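**Ticket 931: moqueta de la sala Kisia**
Estado: en seguimiento

Aviso recibido en mayo. En la sala Kisia la moqueta se levantaba junto a la puerta y quedaba olor a humedad por la mañana. La instaló Grulum, referencia Monlow 108.

- 9:15. Aspirado completo. El olor sigue.
- 10:40. Despegada la esquina de la puerta. Adhesivo seco, sin manchas debajo.
- 12:00. Adhesivo nuevo y peso encima, unas 200 horas de curado según el bote. 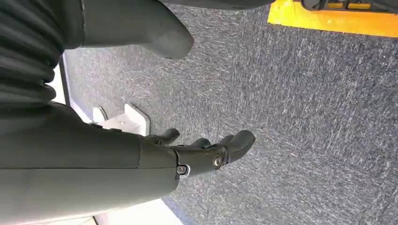 *Moqueta gris moteada, sala Kisia.*

Pendiente: revisar el desagüe del aire acondicionado, que pasa por el falso techo. Pedido a Feyisa con el número 948. No fregar con agua hasta que contesten.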